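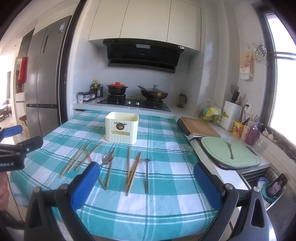 Unit 2 notes – can you be good without God?

Okay, so last time we left Euthyphro stuck on the courthouse steps. Is a thing good because the gods love it, or do they love it because it's good? I still change my mind on this!
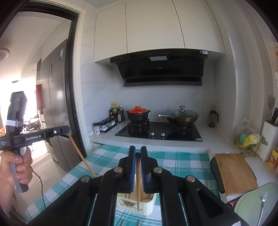
Chopsticks and their holder, on a plaid cloth.

Rosine Lecomte's handout takes the second option (goodness comes first), and Nosipho Engelbrecht's reply says that makes God a kind of messenger. Read both before you pick a side, please.

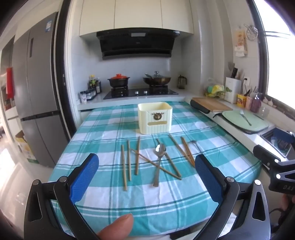 Engelbrecht's best point, I think, is about motive – would you keep a promise if you knew you'd never be caught? Write me 300 words on that, due in October.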